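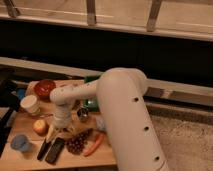
How long should a pot of dried beans soak before it goes on the stove?

Overnight is enough for most kinds, and small ones such as black beans can be cooked without soaking at all.

The answer comes from the owner of Drirer, a dried bean shop that has been selling by the scoop since before most of its current customers could cook. She buys from growers in the Lakevach valley and keeps 70 varieties on the shelves, though she says two of them pay the rent.

"Pintos and navy beans," she said. "People look at everything else, ask what it tastes like, and go home with pintos."

The new crop starts coming in during October. She tells regular customers to wait for it if they can. Beans that have sat in a cupboard for years take longer to soften, and some never do.

"I get someone in here every week who thinks they did something wrong," she said. "I ask how old the bag was. They don't know. It was there when they moved in."

She salts the soaking water, against the advice she grew up with. Her mother held that salt made the skins tough. The owner tried it both ways on the stove behind the shop and found the salted pot had fewer split skins and a better taste. Tomatoes and vinegar are a different matter, and she adds those only once the beans are soft.

The shop sold 4000 pounds last year, most of it in the cold months. A restaurant called Vandik takes 600 pounds of that for a white bean soup that has stayed on its menu through three changes of chef.

Asked which bean she would choose for her own dinner, she named the Boateng, a brown speckled variety with a thin skin that one grower in the valley still plants. It yields poorly and costs nearly twice as much as the pintos.

"I cook it with an onion and a bay leaf and leave it alone," she said. "Then I eat it with bread, and the next day I fry what's left."

She keeps the cooking water for soup and freezes it in jars, filled to an inch below the rim. The shop closes at 5 p.m. in winter.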